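Drucken | Als E-Mail senden | 6 Kommentare

Jalousien an Glastrennwänden reinigen, ohne das halbe Büro auszuräumen

Von Kornél Fekete

Innenliegende Jalousien an Glastrennwänden verstauben langsamer als die am Fenster, werden dafür aber meist vergessen. Bei uns in der Stotalgate hingen sie bis Februar so, wie sie beim Einzug montiert worden waren. Die folgende Reihenfolge hat sich für Besprechungsräume mit hellen Lamellen aus Aluminium bewährt. Für Stoff oder Holz gilt sie nicht.

Was man braucht

Zwei Mikrofasertücher, eine weiche Bürste für den Staubsauger, einen Eimer mit lauwarmem Wasser, ein paar Tropfen Spülmittel und Wattestäbchen für die Stellen an den Zugschnüren. Spezielle Lamellenzangen gibt es auch, etwa von Leneo. Für einen einzelnen Raum lohnt sich die Anschaffung kaum.

Schritt 1: Tisch freimachen

Laptops, Papier und Tassen kommen weg. Steht der Tisch direkt an der Trennwand, zieht man ihn eine Armlänge vor oder deckt ihn mit einem alten Laken ab. Topfpflanzen möglichst ans andere Ende stellen, glänzende Blätter ziehen den Staub sichtbar an und müssen sonst hinterher auch noch abgewischt werden.

Schritt 2: Lamellen schließen und trocken abstauben

Die Jalousie ganz herunterlassen und schließen. Von oben nach unten arbeiten, immer waagerecht, mit der Bürste auf kleinster Saugstufe. Danach die Lamellen in die andere Richtung kippen und die Rückseite genauso behandeln. Bei gebogenen Scheiben nicht gegen die Lamellen drücken, sie liegen dort stellenweise eng am Glas und verbiegen schnell. 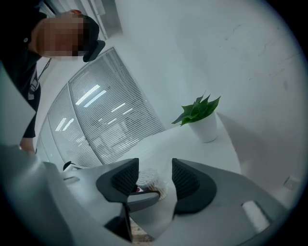

Geschlossene Jalousien an der gebogenen Glaswand, davor der weiße Tisch mit Topfpflanze.

Schritt 3: Feucht nachwischen

Ein Tuch ins Wasser tauchen, sehr gut auswringen und jede Lamelle einzeln zwischen zwei Fingern durchziehen. Klingt mühsam, geht aber zügig. Unsere Jalousie hat 52 Lamellen, dafür habe ich 19 Minuten gebraucht. Das zweite Tuch bleibt trocken und nimmt die Feuchtigkeit gleich wieder ab, damit keine Ränder entstehen.

Schritt 4: Schnüre und Halterungen

An den Durchführungen sammelt sich ein grauer Rand, an den man mit dem Tuch nicht herankommt. Wattestäbchen leicht anfeuchten, einmal um die Öffnung drehen, wegwerfen. Keine Scheuermilch verwenden, sie macht den Lack matt.

Schritt 5: Glas und Wand

Zum Schluss das Glas, sonst fallen Staub und Tropfen wieder darauf. Schlieren sieht man am besten in den Spiegelungen der Deckenleuchten: ein paar Schritte zur Seite gehen und schräg auf die Scheibe schauen. Schrammen an der weißen Wand lassen sich oft mit einem Schmutzradierer entfernen, vorher an einer unauffälligen Stelle testen. Um Steckdosen und Schalter herum nur trocken arbeiten.

Wie oft?

Trocken abstauben alle 6 Wochen, feucht wischen einmal im Jahr. Bei Antal im Nachbarbüro läuft die Lüftung fast durchgehend, dort wird doppelt so oft gestaubt. Lamellen, die bereits geknickt sind, kann man vorsichtig zurückbiegen, der Knick bleibt aber meistens zu sehen. Ersatzlamellen bestellt man mit Breite und Farbnummer, beides steht in der Regel auf einem Aufkleber in der Oberschiene.

Stand: April 2021

Artikel teilen (19) | Seite drucken | Per E-Mail weiterleiten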